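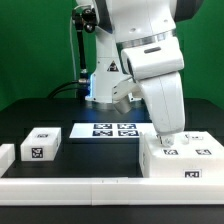
Box demos by hand guiding, 12/23/21

Last entry before the break, so forgive me if it rambles (I have a mug of tea and no meetings, a dangerous combination).

Today was all about showing the arm how to come down onto the top of the big white box next to the little peg. Agathe Delaunay and I took turns guiding it by hand, and then we did a second batch over the remote link so we could compare the two. I had expected the remote ones to look much worse and they really didn't! They are slower, and there's a funny little pause before the descent where you can tell the person is making up their mind, but the paths themselves are lovely and smooth.

By hand: 6 kept. My first couple went in the bin because I leaned on the wrist near the end and the arm dutifully learned my lean. Agathe's trick is to let go of the forearm early and steer the last bit with two fingers. I've been doing this since October and never thought of it. Please try it, everyone.

Remote: 2 kept, both Agathe's. I was hopeless at the stick today and will say no more.

The markers. We left the flat board with the four markers lying out on the table the whole time, so every demo can be tied back to it afterwards. The box has its own markers on top and on the front, and those are what Lulosero uses to work out where the box is. If you slide the box, fine, that's the whole idea, but please don't slide the board as well or we lose the one thing that was staying put. I did exactly this last month and spent a gloomy afternoon relabeling.

Numbers for the log: the longest demo came to 1,697 samples, and Lulosero trims anything over 4,000, so we have plenty of room and there's no need to rush the approach. I'd much rather have a slow, tidy one.

Small things to remember. The black cable at the back of the table wants a bit more slack before we try anything on the left side. Agathe thinks the Skeveo replay script starts a touch too early and clips the first motion; I looked at one file and I think she's right, but I want to look at more before I bother the Bouvier people with it.

After the break: same task with the box turned, by hand first, then remote. Agathe has the stick.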